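Toy library adds shape blocks to its lending shelves

Families in Vonham can now borrow sets of coloured shape blocks from the town's toy library, which reopened its counter on 3 June 2021 with a longer loan period and a new shelf of building and sorting toys.

The library, in the old reading room beside the Istia Street pool, has lent puzzles, ride-ons and board games to local families since it moved out of the church hall. Blocks had been on its wish list for a while. The few sets it owned had lost so many pieces that they were taken off the shelves in January and sorted into a bin for play on the premises.

Coordinator Chaiwat Rattanakul said parents kept asking for them.

"We'd get people in with a two-year-old and a five-year-old, and they wanted one thing both kids would sit down with," he said. "A puzzle suits one or the other. With blocks the little one bangs them together and the older one builds a garage."

The new sets were paid for with a grant of $700 from the Dada Fund, a neighbourhood fund that supports play and reading projects in the district. The money also covered drawstring bags, labels and a second-hand set of drawers. It did not stretch to a new display cabinet, and the library is still taking offers of one in good condition.

Each set mixes familiar solid shapes with a few less common ones. Children can stack them, sort them by colour or draw around them on paper. The library suggests a flat board as a base for anyone building on carpet, where towers tend to lean. 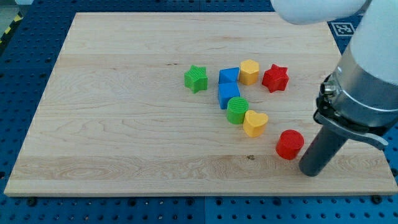 Shape blocks on a maple board, among them a green star, a yellow hexagon and a red cylinder.

Membership costs $15 a year for a household and can be paid at the counter. Members may take home 2 items at a time, and a bag of blocks counts as one item. Loans now run for three weeks instead of two, a change Mr. Rattanakul said was made after members complained that toys were due back just as the children had got interested in them.

Borrowers are asked to check the card inside the bag before they leave and again before they return it. The card has an outline of every piece in the set. A missing block does not bring a fine, but the library would like to hear about it so the set can be matched up again from the spares drawer.

Ehab Belkadi, whose daughters are three and six, was at the counter on the first morning with a bag under his arm and a wooden train set in the stroller.

"We live in an apartment and there's a limit to what you can store," he said. "They get three weeks out of it, then it goes back and we pick something else. My older one likes the star. She wants everything she builds to have the star on top, and it doesn't always stay there."

The library had 184 member households at last count, more than it had before the move. Most live within walking distance, although a few drive in from Intarasuk, where the nearest similar service closed its doors. Mr. Rattanakul said he would like to send a box of toys out to the Intarasuk community centre once a month and is looking for someone with a van.

Returned blocks are wiped down with warm soapy water and left on a rack to dry before they go back on the shelf. This can take a day or so, and a set that has just come in may not be ready to go straight out again. Members who want a particular set can put their name on the list at the counter and will get a phone call when it is available.

Donations of blocks are welcome, including incomplete sets, as long as the pieces are clean and have no cracks or flaking paint. The library cannot take magnetic pieces or anything small enough to fit in a young child's mouth. Soft toys are also not being accepted at present because there is no room to store them.

A play corner with a low table and a mat has been set up near the window for children who want to try a toy before it goes home. Parents are asked to stay with their children while they use it and to put pieces back in the right bag afterwards. The older blocks in the bin are kept there for general use and are not for loan.

The counter is open from 9:30 a.m. to noon on weekdays. Parking is available behind the pool, and strollers can be brought in through the side door, where there is a ramp. New members should bring proof of address. Membership forms can be picked up at the counter or at the front desk of the pool.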